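Small thread about our migraine study in Sotville, from the nurse side.

We followed 227 patients. Half received the new nasal spray, half the placebo.

After 4 weeks, 59 people on the spray had fewer attack days. With placebo it was 27.

The paper is written by Hilkka Saarinen and Relu Mocanu. I only did the phone calls, but I am proud.

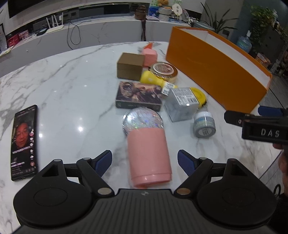
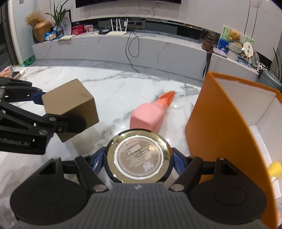
Next we want to include teenagers. The ethics answer should come in October, I hope.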